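Guia de montagem e uso — Mesa de refeição Niltgate
Bislow, revisão de 9 de setembro de 2024

5. Arrumar a mesa depois da refeição

Os passos desta secção aplicam-se à mesa com tapete cinzento-escuro e candeeiro articulado no canto traseiro. Leia-os até ao fim antes de retirar o primeiro objeto.

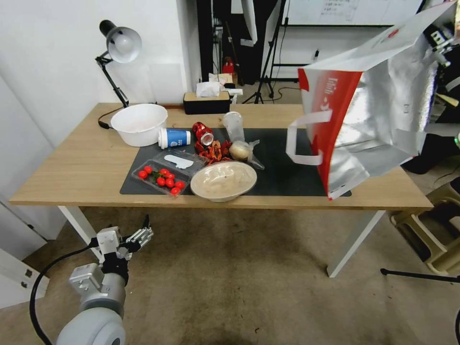
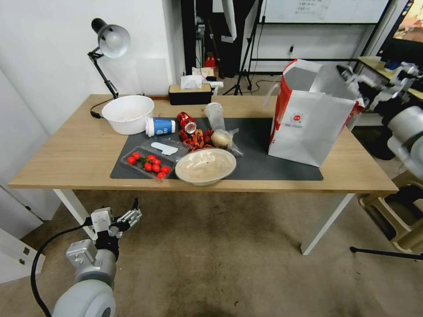 Mesa com restos de refeição, copos, lata amachucada e caixa de lenços.

USO DIÁRIO

5.1 Separar a comida que se guarda

1. Feche a caixa transparente dos tomates-cereja. Se houver uma colher lá dentro, retire-a primeiro.
2. Verifique se o saco do pão está bem fechado e dobre a ponta solta para baixo.
3. Tape a taça rasa e leve-a na horizontal, com as duas mãos.

5.2 Retirar os restos e as embalagens

1. Ponha a tigela branca funda junto ao monte vermelho e passe tudo para dentro dela.
2. Levante a lata com a abertura para cima — pode ainda ter líquido.
3. Recolha o copo branco de faixa azul e o copo de plástico transparente. Esvazie-os antes de os encaixar um no outro.
4. Deite a lata e os copos no recipiente de reciclagem.

CUIDADO: as bordas de uma lata amachucada podem cortar. Não a aperte com a mão.

5.3 Limpar o tapete e o tampo

1. Sacuda o tapete sobre o caixote do lixo.
2. Passe um pano húmido com detergente neutro. Não use lixívia nem esfregões abrasivos.
3. Seque o tampo de madeira clara antes de voltar a pôr o tapete.

NOTA: o tapete de substituição tem a referência Halász 656 e pede-se à parte. Não o lave na máquina.

5.4 Candeeiro e caixa de lenços

1. Desligue o candeeiro da tomada antes de limpar junto ao cabo.
2. Volte a pôr a caixa de lenços ao fundo da mesa, longe da cúpula.

As manchas na alcatifa tratam-se com o produto indicado na secção 19.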